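We use cookies to remember your reading preferences and to count visits. Accept / Manage settings

Review: Vatach laser measure and floor plan app
By Leonor Barreto
February

The Vatach is a pocket laser measure sold to people who buy, sell or rent out houses. It pairs with a phone and fills in a floor plan as you shoot each wall. I used it in two properties: a narrow rowhouse on Aitken Street with three floors and a cellar, and a one-bedroom condo in the Trarnden building. The rowhouse was the harder test. None of its corners are square, and the stair winds.

The unit has a screen, two buttons and a fold-out pin for reaching into corners. Stated range is 80 feet. The longest line I had was the rowhouse from the front vestibule to the rear kitchen wall, 32 feet, and the reading repeated to within an eighth of an inch over five shots. A steel tape agreed. In the condo the longest shot crossed the living room to the balcony door. Glass gives trouble, as it does with every laser measure I have used. Aim at the door frame or hold a piece of card against the pane.

You can set the zero point to the front edge, the back edge or the pin. The setting is shown by a small icon that is hard to read in a dim hallway, and it resets to the back edge when the unit powers down. I lost one bedroom to this and had to shoot it again. The unit powers down after two minutes, with no way to change that.

Pairing took one try on each of two phones. The app asks for a room name, then a first wall, then expects you to work clockwise. If you go the other way it draws the room mirrored and does not warn you. There is a flip command under the room menu. Doors and windows are added by tapping the wall and shooting the distance to each side of the opening. Closets are treated as separate rooms and must be attached afterward.

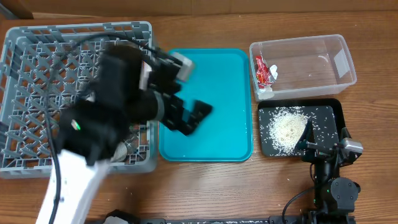

Vol. 12, No. 2

Angled walls are the weak point. The app assumes 90 degrees unless told otherwise, and the only way to tell it otherwise is to shoot a diagonal across the room. In the rear bedroom of the rowhouse I needed two diagonals before the outline closed. The gap before correction was four inches. An agent drawing a plan for a listing might let that go. Anyone ordering cabinets should not.

Area totals can be shown to the inside face of the walls or with a wall thickness added. The default thickness is six inches, which is wrong for a brick party wall and wrong for most condo partitions. It can be changed per wall but not for a whole floor at once. The stair is counted on every level. I removed it by hand on the upper two.

Plans export as PDF or as a plain image. The PDF is clean, to scale, and prints properly on letter paper. The free tier stores two properties. The paid tier removes that limit and adds a furniture library I did not find useful. Storage on the unit itself is listed as some 3000 readings, without room names, so it is only a backup.

The older Jedance measure is still the better bare instrument. It has a brighter dot, a louder beep and a proper tripod thread, and it holds its zero setting. Its app, however, only lists numbers, and you draw the plan yourself. On the rowhouse that drawing took me most of an evening. The Vatach plan was done before I left the building, corrections included.

For condos and newer houses with square rooms, I would buy the Vatach. For older houses I would still use it, with a steel tape in the other pocket and the diagonals shot in every room from the start. Check the zero icon first.

Battery: two AAA, included. Belt pouch: included, loose fit. Charger: none.

Get new reviews and listings notes by email. Enter your address to subscribe.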